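Buscar en esta revista Ir
14 abr 2018 – por la redacción de Cuadernos Gronow
Compartir 13 | Comentarios 2

3. Construcción y pruebas en el taller

El prototipo Storkell fue construido en el taller compartido de Usbridge, con piezas impresas y tornillería común. No tuvimos acceso a una máquina de medición, por lo cual la calibración se hizo a mano y se repitió en cada jornada.

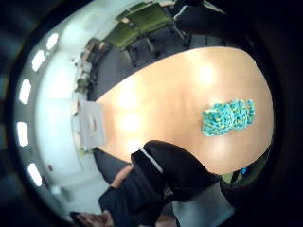 La elección de los objetos de prueba nos tomó más tiempo que la mecánica. Queríamos objetos de forma poco regular, que no se dejan describir con dos o tres medidas. El montón de color turquesa con puntos amarillos, puesto sobre la mesa de madera clara, cumple esta condición: sus bordes son irregulares y su color se separa bien del fondo. Los reflejos de las lámparas en la mesa, en cambio, dificultan la segmentación, y por eso los tratamos aparte en la sección 4.

La posición de la mano se estima con marcadores cuadrados en blanco y negro. El soporte del marcador pesa 13 gramos y fue rediseñado en julio, porque la primera versión se doblaba con los movimientos rápidos. 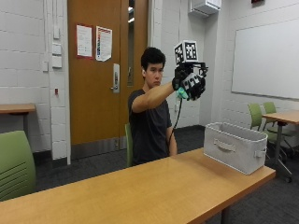
En total registramos 223 secuencias, de las cuales descartamos las que tenían pérdida prolongada del marcador. El conjunto final contiene alrededor de 4,000 posiciones de mano. Una parte del análisis – la alineación temporal entre las cámaras – se realizó después en Uvberg.

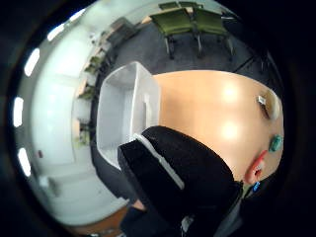

Figura 2. Trabajo con el prototipo en la mesa de pruebas.

El error de alineación fue mayor cuando la mano se acercaba al borde del campo visual, donde la distorsión del lente es fuerte. Para las secuencias afectadas aplicamos el modelo de corrección de la sección 2, sin modificar sus parámetros.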